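Warnedine shore route guide: where we are
Aug 7, 2019

Hi Chiamaka,

You asked for something short before the board meets, so I'll try (you know me). The landing notes for the east side of Warnedine are mostly drafted. Mateja and I got ashore at 7 of the bays on our list and had to skip Fovau again — there was too much swell on the bar both times, and Marcus wasn't willing to risk the boat. I agreed with him, though I sulked all the way back.

The walking section is in better shape than I expected! We've now covered 39 kilometers of the coast path on foot, including the boggy stretch behind Kneževič Point that the old guide calls "easy going." It is not easy going. I lost a boot in it and have rewritten that paragraph with some feeling. 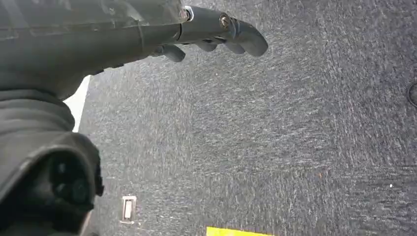
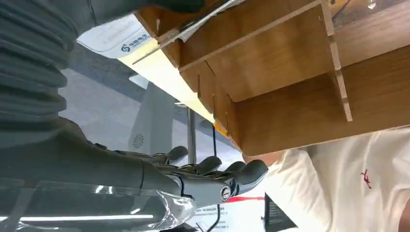
Money next. We're inside the budget for boat hire but over on fuel, mostly thanks to the two wasted runs to Fovau. Amra has the receipts and will send them separately. I'd like to move $300 from printing to fuel if you're okay with that, as the map sheets came in cheaper than the quote.

Still to do: the anchorage sketches, the bird nesting closures (I'm waiting on dates from the warden's office), and five interviews with people who used to fish out of Rirkinari. Lejla has offered to do those, and she speaks the language far better than I do. The full text should reach you in November. If we get a calm spell before then I'd love one more try at Fovau, so please don't close the boat line just yet.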